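Teaching a Two-Fingered Gripper to Sort Laundry by Remote Control

Project report, final year, Robotics and Control
Author: Najwa Hourani

1. Aim

The aim of the project was to find out how many hand-guided examples a small robot arm needs before it can pick cloth out of a tub by itself, and whether the way the examples are given makes a difference. I compared two ways of giving them. In the first, the operator holds the arm and moves it through the task. In the second, the operator stands to one side and drives the arm with a matching hand controller.

Cloth was chosen because it never lies the same way twice. Earlier student projects on the same arm used blocks and cups, which can be picked up from a fixed list of positions. That method does not carry over to a towel.

2. Equipment

The arm is the department's Trastine, fitted with the standard two-finger gripper and a small camera at the wrist. The hand controller is a Clamitz unit, borrowed from the second-year teaching lab. Recording was done with Walluvach, the logging program written by last year's group. I changed it so that it saves the finger opening at every step. The older version only saved open or closed, and a half-closed grip on thick cloth was lost in the record.

The work was done in a kitchen, as the project plan asked for a home setting with ordinary lighting and furniture.

3. Method

Each example starts with the gripper above the tub and ends when one piece of cloth has been lifted clear and let go to the side. The operator was told to work at a steady pace and to avoid correcting a bad grip more than once. If the second try failed, the example was stopped and marked as failed, but it was kept in the set.

I recorded 280 examples by moving the arm by hand before changing to the controller. The trouble with the first way showed up early. The operator's own hands and sleeves were in the camera view in nearly all of them, and the model began to treat a hand as part of the task. When the hand was taken away at test time, the arm often stopped short of the cloth.

The controller removed this fault. It was slower to learn, and my first afternoon of recordings was poor because I kept closing the fingers too soon. A dark cloth in a dark tub is hard to judge from the side, so after that I watched the wrist camera on a laptop while driving. 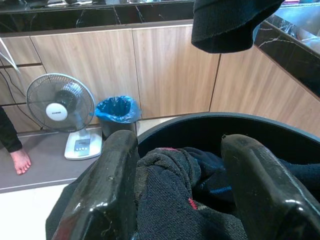 How many examples does the arm need before it can do the task without help?
With this arm and this kind of cloth, it began to pick usefully after 1,014 controller examples. Adding more made it better at thick folds but changed little on thin cloth.

The full controller set came to 3,205 examples. After removing those with missing camera data or a dropped connection, 2,474 were left, and these were used for training. The failed grips were included. I trained once without them as a check, and that version did not try again after missing the cloth. It carried on to the drop point with nothing held.

4. Results

The model trained on controller examples did better than the hand-moved one in every test. The two sets are very different in size, so I also trained on a cut-down controller set of 280 to make the comparison fair. The order stayed the same, though the gap was smaller.

The most common fault was picking up two pieces at once. The second most common was pinching the rim of the tub together with the cloth, which stalled the arm and meant a restart. Both were worse when the tub was nearly empty and the fingers had to reach low.

5. Problems and further work

All examples came from one operator. My habits are in the data, including a tendency to come in from the right, and the trained arm does the same. The Van Wyk method of mixing several operators should be tried next.

The tub was also kept in one place on the floor for most of the recording. When it was moved by a hand's width the arm coped, but beyond that it reached for the old spot. The next group should move it between examples from the start.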